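Omambridge consulate: emergency travel papers after the rail station evacuation

Posted in: Travel Security and Consular News

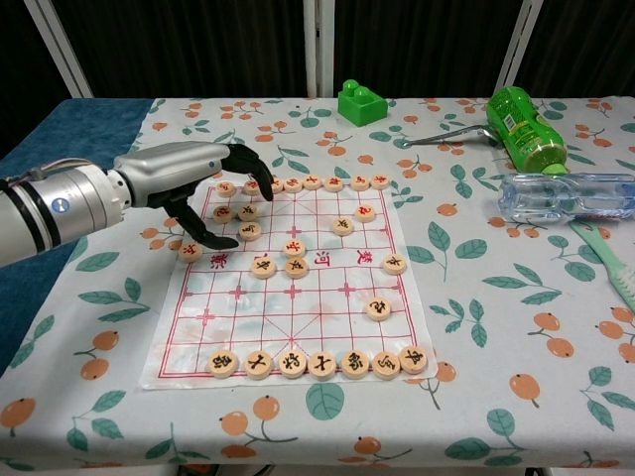

zerrin_b
Who do you contact if your passport was left inside the station when it was cleared?
Call the consulate's duty line first, then report the passport to the city police, who give you a reference number the consulate will ask for.

That's the short version, and I'm pinning it at the top of the thread. I was so impressed with how fast this moved! The foreign ministry's update of 24 May 2023 says 136 people asked for help and 23 of them needed emergency papers. Three are still in the hospital, all stable.

siiri.t
Thank you for this!! My cousin was on the Rissanen line platform when they cleared everyone out and she had papers in hand by evening. The duty officer, Joonas Kiiskinen, called her back himself (twice!) and I could have hugged the man.

grelleck_north
Glad for your cousin, but "fast" depends on who you ask. My parents waited outside till after dark and got moved between two desks. Also the city says 1,192 passengers were evacuated. Where's the update for everybody who isn't a citizen of a country with a consulate in town?

zerrin_b
Fair point, and I'd love to see that covered too. Does anyone have a link to the city's own list?

m_lehtinen
The city desk is at the Ceso Street hall, open to any nationality. They handle lost bags as well, so bring your ticket if you still have it.

siiri.t
Ooh, good to know, the bags were her next worry.

grelleck_north
Went to Ceso Street with them this morning. Line out the door, but the staff were kind and Mom has her reference number. I still say the ministry is patting itself on the back too early. Let's see if the inquiry is really done by October like they promised.

janelle_ig
I'm with Grelleck on the inquiry, and with Zerrin on the duty line. Does the reference number work for a replacement driver's license too?

m_lehtinen
It did for mine, same form, second page.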